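Notebook, adhesives bench
10 August 2025

Continuing the lap shear work on the two-part epoxy for the Semar brackets. The February batch gave a spread I was not happy with, and before anyone blames the resin again I want the surface preparation pinned down properly. All coupons today are from the same aluminium sheet, sheared in one go and deburred by hand.

Preparation as follows. Degrease in acetone, two wipes, fresh cloth each time, wiping in one direction only. Abrade with grit 500 wet paper, 70 strokes along the length, then turn through ninety degrees and repeat. Rinse, water break test, dry in the small oven. Any coupon that failed the water break test went back to the degreasing step and was marked with a scribe on the back. Three failed first time. All three came from the same end of the sheet, where the protective film had been lifted at some point and stuck down again.

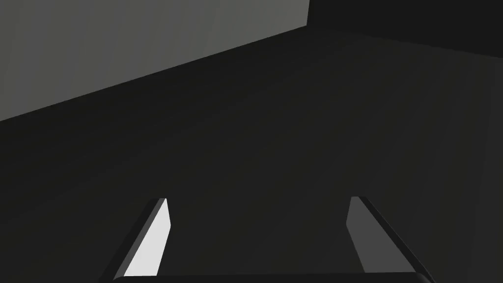

Pale flat surface, long straight edge, dark ground to the right.

The old procedure said "abrade until uniformly dull", which I have struck out. Two people reading that will stop at different points, and the same person will stop at different points before and after lunch. A stroke count is crude but it can be checked.

Mixing. Ratio by weight on the Clurkar balance, not by volume with the syringes. I compared the two methods last week and the syringes run hardener-rich when the cartridge is nearly empty. The balance drifts if the door is left open, so close it and wait for the reading to settle. Mixed by hand for two minutes with a flat spatula, scraping the sides and base of the cup, then moved to a second clean cup and mixed for one minute more. The change of cup matters. Unmixed resin clings to the wall of the first one and ends up on the last coupons of the run, which would explain why the low results in February were nearly all late numbers.

Bondline thickness set with glass beads sprinkled on the wet adhesive before closing. I tried premixing beads into the resin as Mathias Gisler suggested. It gives a more even spread but they settle in the cup within a few minutes, so the first and last joints are not the same. Sprinkling is slower and I will stay with it for this series. If we go to a thixotropic grade the question is worth opening again.

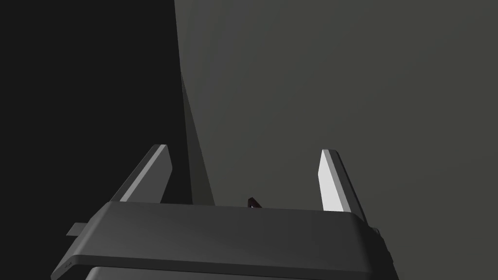

Clamping next. The spring clips we have been using vary more than I expected. Checked against the load cell, the stiffest clip in the box gave nearly twice the force of the weakest. With beads in the joint this should not alter the bondline much, but it does alter how much adhesive is squeezed out and so the size of the fillet. A large fillet flatters the result. I have changed to dead weights on a flat plate with release film either side, and the fillets are now trimmed with a scalpel before the resin goes fully hard. Trimming after cure chips the edge and should not be done.

Cure was overnight at room temperature followed by the usual post-cure. The thermocouple on the middle shelf reads lower than the oven display. Left it as it is and recorded both. The Oshima logger missed part of the cooling curve because its memory was full – clear it before starting, not after.
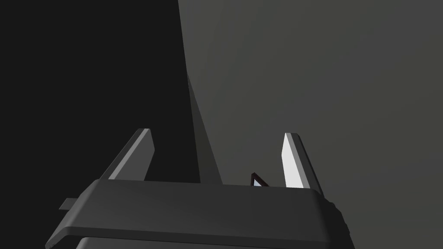 Testing on the Pistider frame, wedge grips, spacer tabs at both ends so the load passes through the bondline. Mean failure load for the balance-mixed set is well up on February and the spread has come down to something I can live with. Coupon 203 is the one clear outlier. The fracture face shows adhesive on one side only over most of the overlap, so it let go at the interface. It was one of the three that had failed the water break test. Coupon 589 was damaged when it was loaded into the grips and is left out of the mean. Its value is in the raw file for anyone who wants it.

The other two water break failures tested normally, with cohesive failure across the full overlap. So a second degrease can recover the surface but I would not count on it. For the brackets themselves I propose that a part failing twice is set aside.

To do:
Repeat with the coupons left for a day between abrading and bonding. The shop will not always bond straight away and we have no figures for the delay.
Order more release film, the roll is nearly finished.
Check the oven shelf with a second thermocouple.
Rewrite section four of the procedure and take the syringe method out of it.
Ask Mathias whether the primer he used on the earlier brackets is still in date. The label on the tin has come off and I have not opened it.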